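Reviews > Furniture > Small Tables
Filed under: Lived With It

The Calado is a small square table with a wooden top and a white rim, and after 30 days I've nearly forgiven the $177.

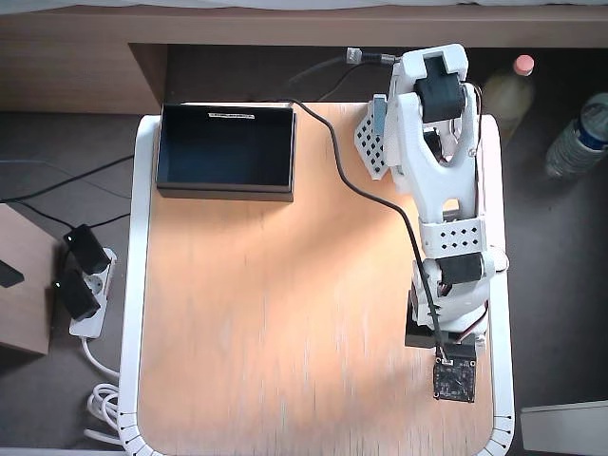

Does the rim get in your way? Only if you lean on your wrists, and then you'll learn to sit up straight.

The wood has a fine grain that I like more than I planned to - my old Trimside looked like a school cafeteria.

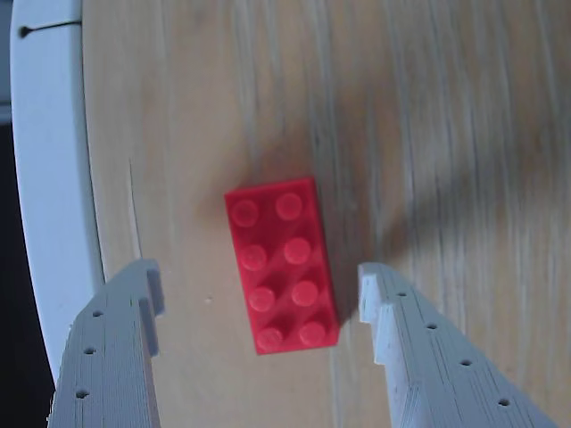 It does scratch, so keep a cloth handy and your keys elsewhere. Farnon sells a cover. I'm too cheap.
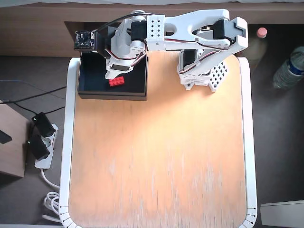

Assembly took 3 tries, two of them mine. Sheldon Landry did the last one and still brings it up.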